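Gindel Desktop User Guide
Section 4: Setting up folder copies

Applies to build 1432 and later. Last revised 4/15/20.

This section covers setting up Gindel to keep a copy of a folder on a second computer, an external drive or a network drive. It assumes you have already installed Gindel and entered your licence key. If you see the word "Trial" in the title bar, go back and finish Section 2 first, as a trial copy will not run jobs on a schedule.

The screens described are from Windows 10. Windows 7 and 8.1 look slightly different, but the buttons are in the same places and have the same names.

Before you start

You will need:

- the folder you want to copy (called the source in Gindel)
- somewhere to put the copy (called the target), with at least as much free space as the source takes up
- an account on the computer that is allowed to change settings

To find out how big the source is, right-click it in File Explorer and choose Properties. Look at "Size on disk", not "Size". The two can differ a good deal if the folder holds thousands of very small files.

Note: The target must not be inside the source. Gindel checks for this and will refuse to save the job, but it can't always spot it if you have mapped the same network drive under two different letters.

Creating a new job

1. Open Gindel from the Start menu. The main window opens on the Jobs tab. If this is your first job, the list is blank.

2. Click New job at the top left.

3. Type a name. Names can be up to 40 characters and can contain spaces, but not slashes or colons. Choose something you'll recognise in a log file six months from now. "Documents to network drive" is better than "Backup2".

4. Next to Source, click Browse and pick the folder. Everything inside it is included, including subfolders. You can leave things out later (see Leaving files out).

5. Next to Target, click Browse and pick the place the copy should go. If the folder doesn't exist yet, click Make new folder in the same window.

6. Under Type, choose one of the following:

Mirror. The target is made to match the source. If you delete a file from the source, it is deleted from the target the next time the job runs.

Add only. New and changed files are copied across. Nothing is ever deleted from the target.

Add and keep old. As above, but when a file has changed, the old version is moved to a subfolder called _previous before the new one is written.

7. Click Save. The job appears in the list with a grey dot beside it, meaning it has never run.

Caution: Mirror deletes files. If you point a mirror job at a target folder that already has other things in it, those things will be removed on the first run. Always use a new folder for a mirror job. Gindel shows a warning the first time, and the warning lists how many files will go. Read the number before you click Continue.

Testing the job

It is worth doing a test run before you set a schedule. A test run reads both folders and lists what would be done, without copying or deleting.

1. Click the job once to select it.

2. Click Test on the toolbar. The progress bar may sit at zero for a while on large folders. This is normal and the program has not frozen.

3. When the list appears, click the Action column heading to sort it. Deletions come first, then replacements, then new files.

4. If there is anything in the list you did not expect, click Close, then Edit, and check the source and target again. The usual mistake is to have them the wrong way round.

5. If the list looks right, click Run now.

The first run takes much longer than later ones. After that only the changes are copied. Closing the Gindel window doesn't stop a run; it carries on from the icon near the clock. To stop it, right-click the icon and choose Stop after current file.

You can go on using the computer during a run. Files that you have open in another program may be skipped and will be marked "In use" in the log. They are picked up on the next run, provided they have been closed by then.
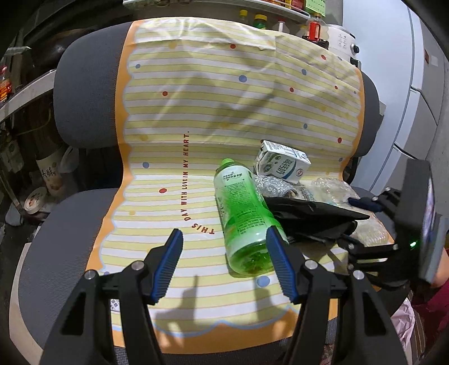 Setting a schedule

1. Select the job and click Schedule.

2. Tick Run this job automatically.

3. Choose Daily, Weekly or When idle. When idle starts the job once the mouse and keyboard have been left alone for the time given in the box. The default is 4 minutes.

4. For Daily and Weekly, enter a start time using the 24-hour clock.

5. If the computer might be switched off at that time, tick Catch up on missed runs. The job will then start shortly after you next sign in. Missed runs do not pile up. However many have been missed, it runs once.

6. Click Save. The dot beside the job changes from grey to blue.

Note: A laptop running on battery will not start a scheduled job unless you also tick Allow on battery power. We suggest leaving this off for large folders.

Note: If you have more than one job set for the same time, they run one after another in the order shown in the list. Drag jobs up or down to change the order.

Leaving files out

Most people have some files that don't need copying, such as temporary files left behind by other programs.

1. Select the job, click Edit, then open the Leave out tab.

2. To leave out a whole folder, click Add folder and pick it.

3. To leave out files by type, click Add pattern and type an asterisk, a full stop and the ending, for example *.tmp. Capitals make no difference.

4. To leave out very large files, tick Skip files larger than and enter a size in megabytes.

5. Click Save.

In a mirror job, anything you leave out is left alone at the target as well. If it was copied on an earlier run, that copy will stay there until you delete it yourself.

Patterns are checked against the file name only and not the folder name. Typing *old* will leave out a file called "old letters.doc", but not a file called "letters.doc" inside a folder called "old".

Keeping old versions

This part applies only to Add and keep old jobs.

By default, old versions are kept for 21 days and then removed at the end of the next run. To change this:

1. Select the job, click Edit, then open the Versions tab.

2. Change the number of days. Enter 0 to keep every version for good.

3. If space is short, tick Also limit to and enter the largest number of versions to keep of any one file.

4. Click Save.

Caution: With 0 in the box and no other limit, the _previous folder will keep growing until the target is full. Gindel stops the job and shows a red dot when less than one per cent of the drive is free. It won't delete versions to make room.

To get an old version back, open the _previous folder at the target, find the file and copy it wherever you like. The date and time are added to the end of the name. You don't need Gindel to do this, so it also works on a computer that doesn't have the program.

Copying to another computer

If the target is on another computer in the same building, both computers need Gindel, and the second one needs Listening switched on.

1. On the second computer, open Gindel and click Tools, then Listening.

2. Tick Accept copies from other computers.

3. Choose the folder that copies should be placed in.

4. Set a password of at least eight characters. You will need to type it once on the first computer.

5. Leave the port at 1451 unless another program is already using it. If you do change it, use the same number on both computers.

6. Click Save. Windows may ask whether to allow Gindel through the firewall. Tick Private networks only and click Allow access.

7. Back on the first computer, edit the job, click Browse next to Target and choose Other computers. The second computer should be in the list. If it isn't, click Find by name and type its name as it appears in Windows settings.

Note: Both computers must be awake. A scheduled job will not wake a sleeping computer at the other end.

What the dots mean

Grey: the job has never run.
Blue: scheduled and waiting.
Green: the last run finished with no errors.
Amber: the last run finished, but some files were skipped. Double-click the job to see which.
Red: the last run did not finish.

If a job shows red

Double-click the job and look at the last line of the log.

"Target not found" means the drive is unplugged or has been given a different letter. Plug it in, or edit the job and browse to it again. To stop this happening with external drives, tick Follow drive by label on the Target tab.

"Access denied" means your account isn't allowed to write to the target. On a network drive, try making a blank text file there in File Explorer. If that fails too, the fault is with the drive permissions and needs to be put right there first.

"Path too long" means the folder names, added together, are longer than Windows allows. Shorten one of the outer folder names and run the job again.

For any other message, click Save log and send the file to support with your build number, which is under Help, About.

Next: Section 5, Using Gindel with the Plulen phone app

Contact | Licence terms | © Liltitov Software 2020 | Back to top

We use cookies to remember your settings on this site. By carrying on you agree to this. OK | Read more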